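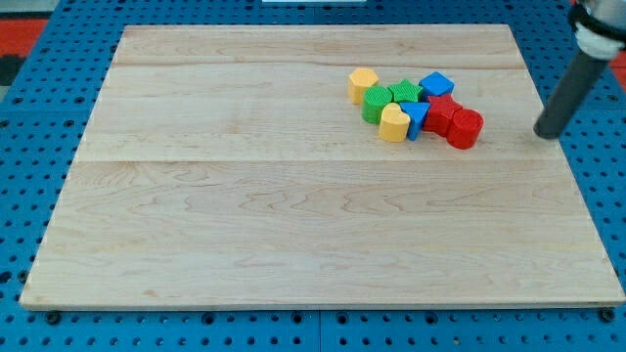
Dirkerix Service Desk
Ticket title: Sorting cell, bench 2 – operators unsure when they may reach onto the board
Site: Eston
Opened by: Yetunde Edet, Packing and Sorting
Assigned to: Femi Babalola, Automation Support
Priority: Normal
Status: Closed
Date opened: Sep 24, 2026

Summary of request
Since the sorting arm was brought into regular use, staff on bench 2 have been asked to set out the shape blocks on the maple board and to leave the sorting to the arm. The arm pauses between cycles with its tip low over the right-hand side of the board. Operators cannot tell whether it is waiting for parts, has stopped on a fault, or is about to move. Two members of staff have stopped refilling the board until a supervisor is present. The bench is therefore idle for longer than it was under manual sorting.

Entry 1 – Femi Babalola
Controller log reviewed for the last 52 cycles. Three ended in a pause with no fault code. In each case the arm was waiting for a confirmation from the operator panel. The panel shows the word HOLD for this state and for a safety stop as well. The wording was carried over from the Stestari controller used in the old packing line, where only one kind of stop existed.

Entry 2 – Femi Babalola
Board position checked against the drawing. Black fasteners at the front corners are in the correct holes. No change made. Please do not move the board to gain more room at the front of the bench, as the taught positions are measured from it.

Entry 3 – Yetunde Edet
Thank you. The board has not been moved to my knowledge. May I add that the difficulty is wider than the panel. Under the previous arrangement each person sorted at their own pace and could put a block aside if it looked wrong. Staff now wish to know whether they are still permitted to do this. When the blocks are set down close together, touching one another, several people would like to spread them out before the arm begins, and they have been told both that they should and that they should not.

Entry 4 – Binta Ekpo, Training
The written instruction says only "load the board". It was issued in March, before the bench changed over, and does not mention spacing. Operators may spread the blocks by hand at any time when the panel reads READY FOR PARTS (see Entry 5). They are not required to. Setting aside a damaged block remains the operator's decision and will not be counted against the bench's output figures.

Entry 5 – Femi Babalola
Panel text changed. The two states now read as follows:
READY FOR PARTS – the arm is held and the board may be loaded or tidied.
STOPPED – do not reach in, call a supervisor.
The change was tested with In-ho Woo on the late shift. Restart after loading takes roughly 3 seconds from the button press. A request for a lamp has been passed to Damgaard, who maintain the panel hardware.

Entry 6 – Omolara Isah, Shift Supervisor
Late shift has used the new wording without difficulty. One request from the team: job cards still list the post as "Sorter", although most of the hour is now spent loading, checking and clearing stops. Staff have asked whether the grading will be looked at. I have explained that this cannot be settled through the service desk.

Entry 7 – Yetunde Edet
Agreed, and I have raised the grading question separately with Personnel. Both members of staff mentioned in my request are refilling the board again. Content for this ticket to be closed once the revised instruction is on the bench.

Resolution
Panel wording corrected. Loading instruction reissued by Training, with spacing left to the operator. Lamp request remains open with Damgaard under a separate ticket.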